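Let them spend the term on a zip

When our robotics club at Flurkitz put its plans up for the year, a good few parents were let down, and I do understand why. The year before, we had gone off to the Himeck contest with a machine that threw balls, and there was cheering and a coach trip (and chips on the way home). This time the 14 students in the older group asked if they might teach a pair of arms to open a bag. A bag! One father asked me, quite kindly, whether that was all.

Well, yes, and I think it's the best thing we've taken on. A zip is a fiddly little thing. You have to find the pull, get hold of it, and then tug along the line of the teeth, which on a soft bag is hardly ever a straight line.
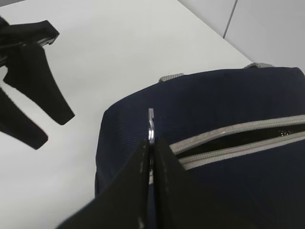 Sodier Schools Review, Issue 28, page 19

With the pull between the fingers, the students still have the curve of the zip to think about, and what the second arm ought to be doing meanwhile. I've heard them argue over that for a whole afternoon, and go home still arguing, and I wouldn't swap it for a cup on the shelf. So I'd ask other clubs to give a small job a whole term, and to let October go by without a contest if need be.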